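Ticket 3000: Landscape prints coming out darker than the screen, green cast in shadows

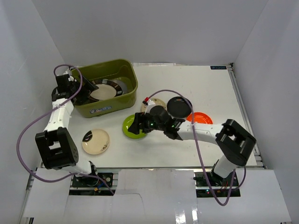

3 min read

Opened by: Kylie Rewi
Assigned to: Ladan Soltani
Product: Flirnero print plug-in
Status: Closed

Kylie Rewi wrote:

I have a set of woodland and river photos for a small show at Grillcombe. On screen they look right. Printed through the plug-in on matte paper they come out too dark, and the shadows under the trees go green. The highlights in the water are fine. I printed the same file from my old laptop in February and it looked normal. Same printer, same paper, new computer.

I have already run a nozzle check (clean), replaced the black cartridge, and reinstalled the plug-in. No change.

Ladan Soltani wrote:

Thanks for the details. Please send the following:

The color space of the exported file.
Which paper profile is selected in the plug-in.
Whether color management is on or off in the printer driver.
Your monitor brightness setting, if you know it.

Please also print the gray step chart from the Help menu. Use the same paper and the same settings as the bad prints. Let it dry overnight and look at it in daylight.

Kylie Rewi wrote:

Files are 16-bit TIFF, Adobe RGB. Profile is Grilik Matte. I can't find the color management setting in the driver. The monitor is on whatever it shipped with.

On the gray chart, the light patches look neutral. From the middle down they lean green, and I can't tell the last few dark patches apart.

Ladan Soltani wrote:

The green lean on a neutral chart means the fault isn't in your photos, so please don't edit them to correct for it. My guess is that the plug-in and the driver are both converting the color.

To check the driver:

Open the print dialog from the plug-in and click Printer Properties.
Go to the second tab and find Color Mode.
Set it to Off (No Adjustment).
Save this as a preset. If you don't, it goes back to Automatic the next time you open the dialog.

Then print the chart again.

Kylie Rewi wrote:

It was on Automatic. Changed it and printed a new chart. The green is gone. I can separate all the dark patches except the last two.

The photos are still darker than on screen, though less than before. The worst one is a beech wood in fog, file 133. The trunks at the back should be pale and they print as mid gray.

Ashton Mudgway wrote:

Joining from the color team. Losing the last two patches is normal on this matte paper. It can't hold as deep a black as gloss.

The rest sounds like the monitor. New displays are often set very bright out of the box, so you edit the picture darker than you think. Turn the brightness down until a blank white document looks close to a sheet of your paper held next to it under your usual room light. Then open file 133 again without changing it and compare it with the print.

Kylie Rewi wrote:

Turned it down a long way. File 133 now looks dark on screen too, and it's close to the print. So I had edited it too dark. I lifted the midtones with a curve and left the black point alone. New print is good. The far trunks are pale again and the fog has some separation in it.

One more thing. When I reopen the plug-in, the paper profile sometimes shows as blank. Is that related?

Ladan Soltani wrote:

No, that one is a known bug in version 8 and has its own ticket, 251. Until it's fixed, pick the profile by hand before each print. If the field is blank, the plug-in uses a general matte profile and your shadows will shift a little.

Kylie Rewi wrote:

OK, will do. The rest of the set is printed and matches. You can close this.

Closed by Ladan Soltani, March 1, 2023
Cause: double color management, display too bright
Linked ticket: 251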